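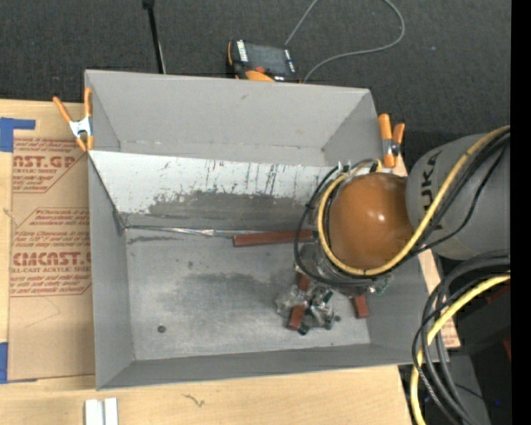 Workshop tips: trying out grippers on blocks in a metal bin

Picking a block off an open table is easy for almost any gripper. Picking the same block out of a bin is where you find out which fingers you want to keep. These notes come from the bench at Ferwood, where we have been comparing two sets of fingers, the Drorkeck parallel pair and the softer Tosura set. Most of it applies to any arm.

Clamp the bin first

A light metal bin will creep when a fingertip pushes on the wall, and after a few picks your taught positions are off. Two spring clamps on the far corners are enough for slow work. Put them where the wrist won't pass over them. If the handles stick up higher than the rim, add their height to your safe travel height and write it down.

Tape a pencil line or a strip of masking tape along one edge of the bin so you can tell if it has moved. Check it every time you change fingers.

Slopes and seams

A sloping panel inside the bin lets pieces slide down to the floor, which helps, but they tend to settle along the seam at the bottom. A long block lying flat in that seam is the hardest pick we have. The finger on the slope side touches metal before it gets down beside the block.

Things that helped:
Tilt the wrist to match the slope, in steps of 5 degrees.
Come down on the floor side and nudge the block away from the seam before closing.
Grip near the middle of a long block. Held by the end, it swings.

Paint on a slope wears quickly under hard fingertips. Worn metal and painted metal don't slide the same way, so don't repaint halfway through a comparison.

Cables

Move the arm through its whole reach by hand or at the slowest speed and watch the cables, all of them. A loop that hangs well at the home position can swing out past the wrist when the last joint turns. Tie the bundle close to the wrist cover but leave a loop big enough to turn through. Renata Kozłowski ties hers with the wrist at the far end of its travel, then runs back to home and looks at the slack. I used to do it the other way around and snapped two connectors.

Keep a gap between the lower bundle and the corner of the bin. Sheet metal edges cut insulation.

Keep the comparison fair

Use the same blocks for each set of fingers. We do 100 picks per set, with the blocks tipped back in after every 8. Note three results: lifted, dropped, or not picked up. A pick that takes two tries goes down as not picked up.

Leave the lights alone between sets if you use a camera to find the blocks. Bare metal throws glare, and a lamp moved a few inches can change what the camera finds.

Wipe the fingertips with a dry cloth before each set. Soft tips pick up dust from the floor of the bin and start to slip.

What we have so far

The Drorkeck pair is quicker on blocks lying clear of the walls. The Tosura set does better in the seam, where a little give in the finger matters. Gaëtan Carré wants to repeat the seam picks with thinner tips before we order anything, and those should be cut by Thursday.

Small things

Leave the protective paper on acrylic sheet until you are ready to fit it. It scratches if you set tools on it.

Park the hand controller outside the reach of the arm, screen up, with its cord run away from the bin.

Mark each set of tips with a paint pen on the back. They look alike once they are off the arm.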